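Plernero Opens Registration for Household Skills Sessions in Cundon

The Plernero Institute for Domestic Studies has opened registration for the spring round of its household skills sessions at the Cundon site. The program covers bed making, the folding and storing of clothes, and the clearing of everyday items from beds and other surfaces. Sessions begin in March and will continue until the end of the term.

The spring round offers 33 places, which will be assigned in the order in which forms are received. Registration is open to residents of Cundon and to staff of the institute. Applicants who were placed on the waiting list in the fall do not need to submit a second form, but they are asked to confirm their interest in writing.

Work in the ground-floor room is organized by area, with the beds and the long table used for separate parts of each session. The front-loading washing machine remains in the same room, and its position has not changed from the previous round.

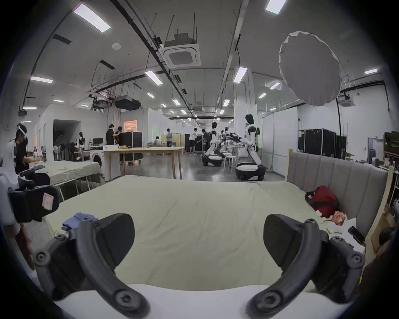
A bed in the ground-floor room at Cundon, with a red bag against the headboard and an orange snack package on the sheet.

The program for the first half of each session is devoted to clearing. Participants begin with a bed on which ordinary belongings have been left, among them bags, packaged food and items of clothing. They are asked to decide where each item should go before moving it, and to finish one side of the bed before starting the other. Food is to be set apart from clothing and linen at the outset. Once the surface is clear, the sheet is pulled straight from the foot of the bed toward the headboard and smoothed by hand.

The second half is given over to folding. The institute has revised its printed guidance on this subject following comments from the fall participants, who found the earlier version too long. The new text runs to a single page and treats shirts, pants and towels under separate headings. It recommends a plain rectangular fold for most garments and asks that finished pieces be placed well away from the edge of the bed — a point that was missing from the first version. 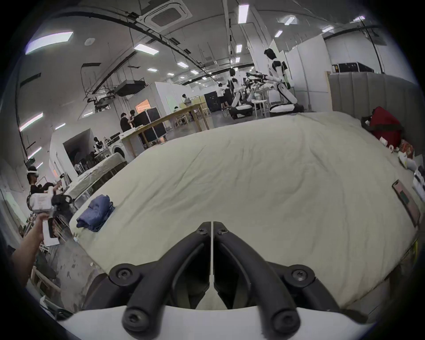

Bedding for the program is supplied under an agreement with Travport, which delivered 457 pieces of linen to the institute over the winter. The delivery included fitted sheets, duvet covers and pillowcases. A further 300 pieces are expected before the end of the term and will be shared between Cundon and the Baloyi annex, where a smaller round of sessions is planned for the summer.

The institute has also set aside 880 dollars for storage boxes and labels. Boxes will be issued at the start of each session and returned at the end. Participants may bring up to two items of their own bedding if they wish to practice with a particular size or fabric, provided that these have been laundered beforehand and are marked with the owner's name.

Personal phones and bags may be brought into the room, although the institute cannot accept responsibility for items left on the beds or on the long table. Outdoor shoes should be removed before any work on the bedding begins. Indoor shoes or thick socks are suitable.

Registration forms are available at the Cundon reception desk and at the Baloyi annex. Completed forms may be handed in at either location until 4 p.m. on the last working day of the month. Applicants will be notified of their session time by mail. Questions about access to the building, including requests for a chair with arms or a higher work surface, should be noted on the form so that arrangements can be made before the first session.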